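Wundus Forum > Manipulation Data > Household Textiles
Topic: Garment folding on a bed: what counts as one example?

Kaken_Desk
Posted July 15, 2024

Members contributing to the Grellach textile set are asked to comment on the draft rule for episode boundaries before it is adopted. The present wording states that an episode begins when either gripper first touches the garment and ends when both have let go. Several contributors record with two hand-held grippers on an ordinary bed, and the draft is meant to cover that arrangement. The target for this round is 3000 accepted episodes.

The knit below is representative of the garments in question. Please consider whether the proposed boundary would be clear to a labeller who was not present.

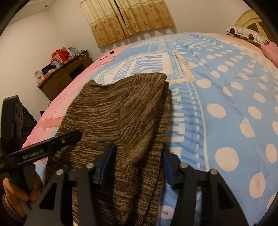 Re: Garment folding on a bed: what counts as one example?

threadcount22

The draft is workable for shirts. It is less satisfactory for heavy knitwear. A contributor will often take hold, let go and take hold again a short way along the edge. Under the present wording each of these becomes a separate episode, and the learning system receives a large number of short clips in which no fold is made.

I would propose that the episode be defined by the fold. Start when the grippers move towards the garment, end when the fold has been laid down and both hands have withdrawn.

Re: Garment folding on a bed: what counts as one example?

Mabaso_Labelling

We do not support the change as put. Our labellers can mark contact with good agreement between them. They cannot do the same for "the fold has been laid down". In batch 1899 we tried a rule of that kind and two labellers placed the end of the same clip as much as 22 seconds apart.

Brown ribbed fabric is a particular difficulty. The pattern of the knit runs across any crease, and a labeller has little to go by except the outline.

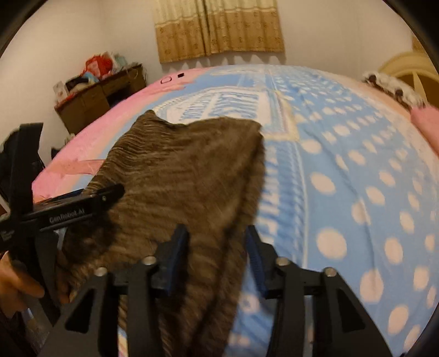 Contact should therefore remain the basis of the rule. If short clips are the concern, they can be joined afterwards, provided the time stamps are kept. Joining clips is simple. Dividing a long clip that was never marked is slow and costly work.

Re: Garment folding on a bed: what counts as one example?

threadcount22

I accept the point about agreement. I do not accept that joining is simple. It requires someone to decide which attempts belong together, and that is the same judgement your labellers were unable to make in the first place.

Re: Garment folding on a bed: what counts as one example?

northlanding

May I raise the bedding? The guidance for contributors recommends a plain cover. I should like that recommendation removed. The households in which such a system would work have printed covers, patterned pillows and a desk with things piled on it, and the set ought to contain them. 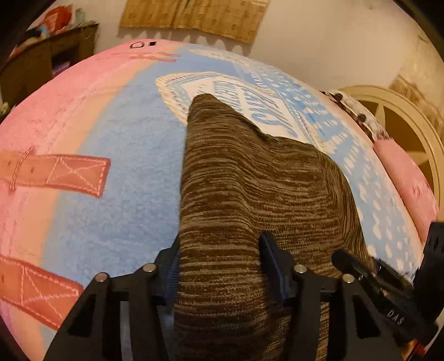 My own contributions were returned twice in April on the ground of "busy background", with no further comment. If the policy is to refuse patterned bedding, it should be written down. If it is not the policy, the reviewers should be told so.

Re: Garment folding on a bed: what counts as one example?

Kaken_Desk

There is no policy of refusing patterned bedding. The word "plain" will be struck from the guidance, and northlanding may submit the returned episodes again under their original numbers.

On the main question, the following wording is offered. Contact remains the boundary. Where a gripper lets go and takes hold of the same garment again within 20 seconds, the episode continues.

Re: Garment folding on a bed: what counts as one example?

Mabaso_Labelling

Acceptable to us. We would ask that the interval be measured from the release of the second gripper, and that the text say so.

Re: Garment folding on a bed: what counts as one example?

threadcount22

I still regard the interval as too long for small items such as socks, but I will not hold up the rule for knitwear on that account. Please record the objection.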